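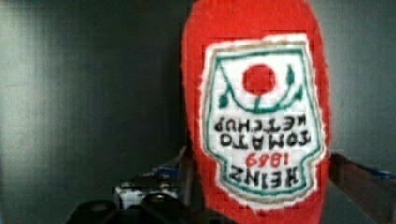 Unit 4: Spa and Hot Spring Lodging

Reading notes for the second half of the term. Bring these to the workshop session along with your marked-up rate sheet from Unit 3.

Instructor: Sudheer Joseph

4.1 What counts as a spa property

The word "spa" is used loosely. A roadside motel with a hot tub may use it, and so may a resort with a full treatment building and a staff of therapists. For this course we sort properties by where the guest's money goes.

A day spa sells treatments and no rooms. A hotel with a spa sells rooms first, and the spa is one department among several, like the restaurant. A destination spa sells a stay built around the treatments, usually with meals included and often with a minimum of two or three nights. A mineral spring property sells access to water. It may offer few treatments or none.

The last group is the subject of this unit. These properties have costs and rules that the others do not, and their guests arrive with different expectations.

4.2 The water itself

A spring property depends on a source it did not build. Water comes up on its own, or it is pumped from a well, and it arrives at whatever temperature and mineral content the ground gives it. The operator decides what to do from there.

Most source water is either too hot or too cool for bathing. If it is too hot, it is held in a cooling tank or mixed with cooler water before it reaches the pool. If it is too cool, it has to be heated, and the heating bill can be the largest single line after payroll. A property that must heat its water should not describe its pools in a way that suggests they come out of the ground warm. Guests ask, and front desk staff need a straight answer to give them.

Minerals leave scale on pipes, valves, tile and glass. Plan for parts to wear out sooner than they would in a city hotel. When you read a set of accounts for a spring property, look at the maintenance line over several years. One low year often means work was put off.

There are two basic ways of running a pool:

Flow-through. Fresh source water enters all the time and used water leaves. Pools are drained and cleaned on a set schedule.

Recirculating. Water is filtered, treated and sent back, much like an ordinary swimming pool.

Guests who travel for the water tend to prefer flow-through. Whether it is allowed without added treatment depends on state and county rules, which vary a good deal. Do not assume that what is legal in one county is legal in the next.

4.3 Case: the Flallstead property

We will use one property through the rest of the unit. Flallstead is a small adults-only spring hotel with 39 rooms, nine soaking pools and a treatment building with four rooms. It stands at the edge of the town of Vanddale, which has two other spring hotels and a public bathhouse. The owners bought it from the Somen family, who had run it as a motor court with a single pool.

The new owners closed the old coffee shop, planted the parking area on the north side and divided the one large pool into several small ones at different temperatures. They kept the low single-story buildings. Each room opens onto a shared courtyard.

Peak season runs from November through April. In summer the desert heat keeps most bathers away during the day, and the rate drops. Occupancy over the full year is 70 percent. The average rate in peak season is $416 a night, with pool access and a light breakfast included.

Day guests were allowed under the old ownership. They no longer are, except for people who book a treatment. Such a guest may use the pools from ten in the morning until two in the afternoon. This decision comes up again in 4.6.

4.4 The adults-only choice

An adults-only policy is a marketing decision with operating effects. It makes the pool area quieter and lowers the need for lifeguards or family changing rooms in some places. It also shuts out a large part of the vacation market, mostly during school breaks.

Points to check before recommending the policy to an owner:

Is it lawful where the property stands? Age rules for lodging differ by state. Some places allow the policy only in certain cases. The owner's attorney should answer this, and the answer should be in writing.

What age is meant? Eighteen and twenty-one are both common. The number must be the same on the website, on the booking confirmation and at the desk.

What happens when a family arrives anyway? It will happen, usually through a third-party booking site that did not show the policy clearly. Staff need to know which nearby property can take them and who pays any difference.

At Flallstead the age is twenty-one. The desk keeps a standing arrangement with the Hegde Inn, on the other side of Vanddale, which takes families and has a regular pool.

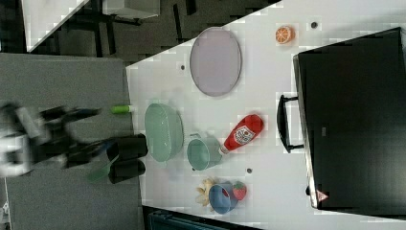
4.5 Scheduling treatments

Treatment rooms are like hotel rooms in one respect: an hour that goes unsold cannot be sold later. They differ in that each hour sold also needs a trained person in the room.

The usual treatment lengths are fifty and eighty minutes. The remaining time in the hour, or in the hour and a half, is for changing linens, wiping down the table and letting the therapist rest. Managers under pressure sometimes cut this gap. The result is late starts by the middle of the afternoon and complaints by the end of it.

Demand is uneven through the day. Guests want late morning and the hours before dinner. Few want nine in the morning, and fewer still want the hour right after lunch. Common ways to level it out are a lower price for early bookings, a package that ties a morning treatment to the room rate, and longer pool hours for guests who book before noon.

Book ahead or at check-in? At a destination spa nearly everything is booked before arrival. At spring properties guests often wait to see how they feel after the first soak. Keep some hours open for them. At Flallstead the desk holds back one of the four rooms each day until the previous evening, then releases it.

Staffing is the harder side of the problem. Licensed therapists in a small desert town can choose among several employers in winter and may have little work in summer. Properties that guarantee a minimum number of paid hours in the slow months keep more of their people. Compare the cost of that guarantee with the cost of hiring and training each fall. Work it out both ways before you give an opinion.

4.6 Day guests

Day guests bring in money during hours when overnight guests are checking out or have not yet arrived. They also use towels, lockers, parking and pool space, and they change how the place feels.

Arguments for admitting them: income in the slow season, a way for local people to know the property, and a chance to sell a later overnight stay. Arguments against: crowding on winter weekends, extra cleaning, and overnight guests who feel that what they paid for is being shared.

Several arrangements fall between open admission and none. A property can admit day guests in summer only. It can set a daily limit. It can tie admission to a treatment, as Flallstead does. It can set aside one pool and keep the rest for overnight guests, although this is hard to enforce without a gate or a wristband.

When the treatment rule began at Flallstead, treatment sales to local residents went up and total day visits fell sharply. The owners consider this a fair trade. The former manager did not, and her view was that the summer months could have carried many more day visitors without harm. Both positions can be defended from the numbers in the case packet.

4.7 What staff may and may not say about health

Spring water has been used for bathing for a very long time, and many guests believe it helps them. Staff can say that guests find soaking relaxing. They can state the temperature of each pool and list the minerals shown on the most recent water test. They should not say that the water treats, cures or prevents any condition.

The same applies to printed menus and the website. Old brochures are a frequent source of trouble, and so are signs left over from earlier owners.

Post the standard cautions where guests will read them before getting in. Guests who are pregnant, who have heart or blood pressure problems, or who take medicine that affects body temperature should speak with a doctor first. Alcohol and hot water are a poor mix. A property that serves wine in the courtyard should think about where the bar stands in relation to the hottest pool, and about what time it opens.

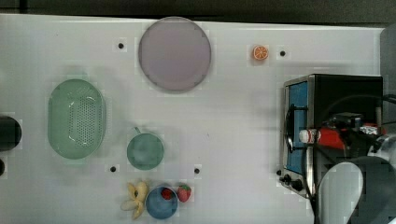 Soaking time should be posted too. Ten to fifteen minutes in the hottest pool is a common limit, followed by a rest and a drink of water. Cups and cool water should be easy to find from every pool, and a staff member should walk the area at regular times and write each round in a log. Inspectors ask for the log. So do insurers after an incident.

4.8 Terms to know

Source temperature: the temperature of the water where it leaves the ground or well, before cooling, mixing or heating.

Turnover: in a recirculating pool, the time needed for all the water to pass through the filter once.

Shoulder season: the weeks between peak and slow season. For Vanddale, October and May.

Capture rate: the share of overnight guests who buy at least one treatment.

Resort fee: a required daily charge added to the room rate. Flallstead does not have one. Note how this affects its rate when you set it beside the other hotels in the packet.

4.9 For the workshop

Read the case packet through once without taking notes, then again with the rate sheet beside you. Prepare a page and a half on one of these:

Should Flallstead admit day guests without a treatment from June through September? State a price and a daily limit.

The owners want to add two treatment rooms by converting two guest rooms. Estimate what they give up in room income over a year and what capture rate they would need to make it back.

Write the health and safety text for the pool entrance sign. Keep it short enough to read while standing.

Show your arithmetic where there is any. Typed pages only, handed in at the start of the session. Students who missed the Unit 3 workshop should use the clean copy of the rate sheet in the course folder.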